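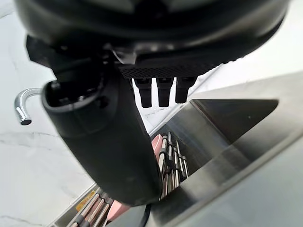
Kitchen sink thread, day one of the big reset. White marble look, chrome faucet, me with too many opinions.

**1/** So I finally gave in and started doing dishes the way the Trusirley blog says to: mugs first, plates second, anything greasy dead last. I own 8 mugs. I drink out of one of them (the gray one, obviously).

**2/** Plates go in the rack in the sink, mugs get looked over by the handle before they go anywhere. Coffee loves to hide right where the handle meets the cup!!

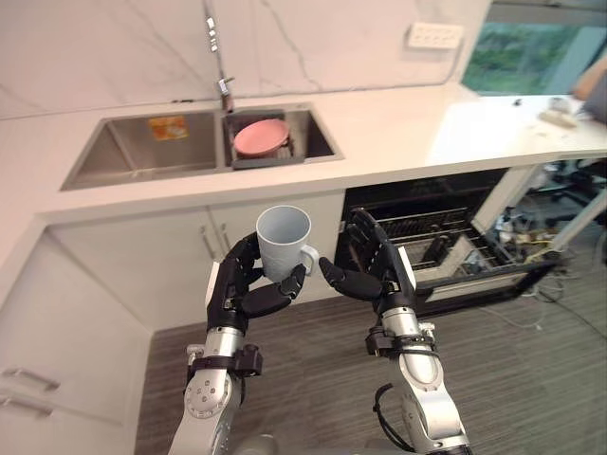
Marnie's Mugs replied that baking soda on a damp sponge beats any spray, five minutes and then rinse.

**3/** Trying that tonight, thank you! Next topic, the pull-out rack under the counter. I ignored mine for 5 months and kept stacking everything up top like a game of Jenga. Now it's pull, load, push, done.

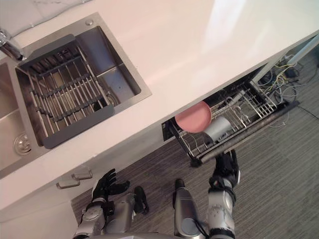
But doesn't everything rattle when you shut it, someone asked, and do you line the bottom?

**4/** It rattles a little, yes. I close it slowly and live with it. No liner, I tried one from Kevirier in December and it slid all over the place.

**5/** Last one to deal with is the light gray stuff, my favorite color for a kitchen and the worst for tea rings.
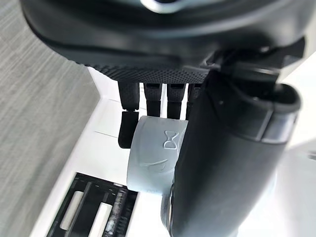
## Still on my list

- descale the faucet
- find a second rack that fits the sink
- give away a few mugs (maybe)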